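Padberg Quilt Airer: Set-up Guide
Section 4: Airing and refreshing your bedding

Now the good bit! Your Padberg is built, the feet are level and you're ready to give your quilts and covers a proper airing. Bogdan Preda, who drew up the first Padberg, still does his every morning before breakfast, and after a week or two you may well find yourself doing the same.

Before you start

Check that the side arms have clicked into place (see Section 3). The airer holds one double quilt or two singles. Keep it at least 300 mm from any heater, and leave a window open a little if the weather allows.

Airing a quilt

1. Turn the quilt back to the foot of the bed and leave it for 20 minutes. The mattress gets a breather too.

2. Set the top rail to 835 mm. This suits most doubles and keeps the hem clear of the floor.

3. Take the quilt by two corners and lift it over the rail, with the same amount hanging on each side.

4. Give it a good shake from the middle outwards. Go on, really shake it!

5. Clip the corners to the side arms using the soft pegs supplied.

NOTE: Feather quilts love a second shake halfway through. You can feel the filling loosen up under your hands.

Printed covers

Strong colours, reds above all, can fade in direct sun. Turn the cover inside out before hanging it, or use the Phetsri shade cloth if you bought the larger kit (it hooks over the top rail in seconds, and it's lovely to use).

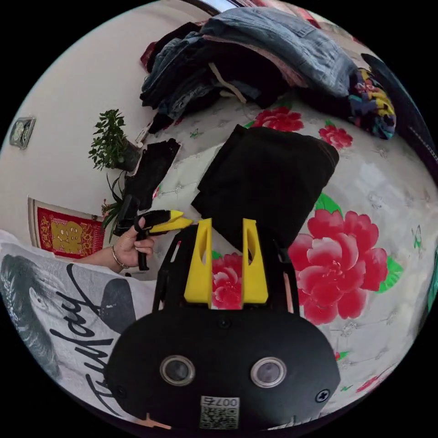 Red flower print on the bed.

6. When the time is up, unclip the pegs and lift the quilt off with both arms. Don't drag it along the rail.

7. Lay it back on the bed and smooth it from the pillow end down.

CAUTION: Never hang soaking wet bedding on the airer. The rail is rated for 5 kg, and a wet double can weigh far more than that.

CAUTION: Keep fingers away from the side arms as you fold them in.

Putting it away

Fold the arms first, then lower the rail until it clicks. The airer slides under most beds or stands behind a door. Wipe the rail with a dry cloth now and then, and check the pegs for grit before using them on fine cotton.

Spare pegs are listed in Section 6.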